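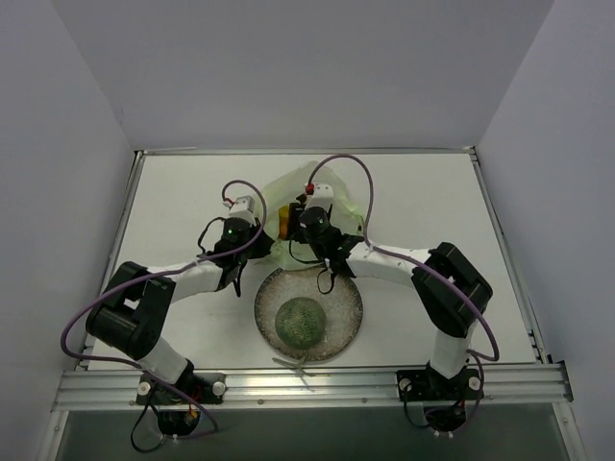
Bench and enclosure inspection
Site: Hafþórsson workshop, Skudville
Item: three-walled bench enclosure, asset no. 187
Date: 12 June 2015
Interval: every 3 months. Next due September.
Result: pass with comments. No item rated Stop.

Ratings used
OK — no action
C — comment, may stay in use
R — repair before the date given
Stop — take out of use and tag

1. Tabletop

1.1 Surface clean and free of residue. OK
1.2 Surface free of cracks, lifting and burns. OK
Comment: Checked by hand as well as by eye. Fine scratches do not count unless a fingernail catches in them.
1.3 Tabletop level. C
Comment: Bubble touches the line at the right rear corner. Within the Porard tolerance but it was central at the last inspection. Recheck in September before adjusting any feet.
1.4 Tabletop does not rock or lift when pressed at each corner. OK
1.5 Metal edging flush with surface, no raised ends or burrs. C
Comment: Slight burr at the rear end of the right side rail. Dressed with a fine file during the inspection. Run a cloth along it at the next visit; if threads catch, file again and change to R.

2. Panels

2.1 Back panel secure. OK
2.2 Left panel secure, angle unchanged. OK
Comment: The left panel leans inward by design. The previous sheet recorded this as a defect and it was queried. It is not a defect. Compare against the setting-out drawing and do not force the panel square.
2.3 Right panel secure. OK
2.4 Panel joints closed, no exposed sharp edges. C
Comment: Joint between back and right panels opens slightly under hand pressure and closes again on release. Fixings were tight. Leave as is, and do not fill with sealant — it makes the panels hard to remove and it goes brown.
2.5 Panels free of tape, labels and hooks not on the drawing. OK
2.6 Panels wiped down, no glare from cleaning product. OK
Comment: Use plain water and a soft cloth. The spray polish kept in the corridor cupboard leaves a film on smooth surfaces and is not to be used on these.

3. Front rail

3.1 Rail straight and firmly fixed to the bench. OK
3.2 Screws present and tight. R
Comment: Three screws took a further quarter turn. None was missing. All were marked with paint pen after tightening. Repeat the check in 5 working days and report if any mark has moved.
3.3 Grooves clear of swarf, offcuts and loose hardware. C
Comment: Dust and one loose washer removed. A vacuum with the narrow nozzle is suitable. Compressed air is not, it blows debris over the bench and towards the operator.
3.4 Anything bolted to the rail sits flat and does not shift by hand. OK
Comment: Isolate the supply before applying hand force. Confirm isolation at the wall, not at the bench switch.
3.5 Exposed rail ends capped or free of sharp corners. OK

4. Lower panel and space beneath

4.1 Lower panel fixed, no bowing or impact damage. OK
4.2 Wiring below the rail clear of knees, chair arms and passing trolleys. R
Comment: Fit ties or a tray so that nothing hangs forward of the lower panel. Leave enough slack at the connectors for them to be parted by hand. Do not tie to the leg bracing. To be done by the end of the month.
4.3 Connectors fully seated, no bare conductor. OK
4.4 Extension leads: none run across the floor. OK
4.5 Storage beneath the bench within limits. C
Comment: Two cartons of paper towels moved to the store. The space is for leg room and access to the feet. The Wurkano storage form lists it as a shelf area; form to be corrected.

5. Cables above the bench

5.1 Outer sheath free of cuts, kinks and flattening. OK
5.2 No cable pinched between the tabletop and a panel. OK
5.3 Loops held clear of the table edge where sleeves could catch. C
Comment: Acceptable for seated work. Anyone reaching across the left side should roll sleeves up and remove lanyards. The lanyard rule is already on the door notice but the print is small and should be enlarged.

6. Access and surroundings

6.1 Approach to the open front clear for the full width. OK
6.2 Isolator reachable without leaning over the tabletop. OK
6.3 Lighting even across the work surface. C
Comment: Meter readings taken at 4 points, all above the site minimum. The rear left reading was the lowest. Clean the diffuser above and measure again before ordering any additional fitting.
6.4 Floor dry and even, mat edges flat. OK
6.5 Extinguisher in place and in date. OK
6.6 Inspection tag legible. R
Comment: Ink faded, number can be read only at an angle. Replace with an engraved tag. Same position, lower panel, left-hand side.

Actions carried forward

3.2 Recheck paint marks, 5 working days
4.2 Tidy wiring below front rail, end of month
6.6 New tag, end of month
1.3, 1.5, 6.3 Recheck in September

Note for the next inspector: the tightening figure printed on the old version of this sheet was for the previous bench and is too high for the Porard rail screws. Use the supplier's sheet in the workshop folder. Old copies of this checklist should be removed from the clipboard — two were still there at this visit.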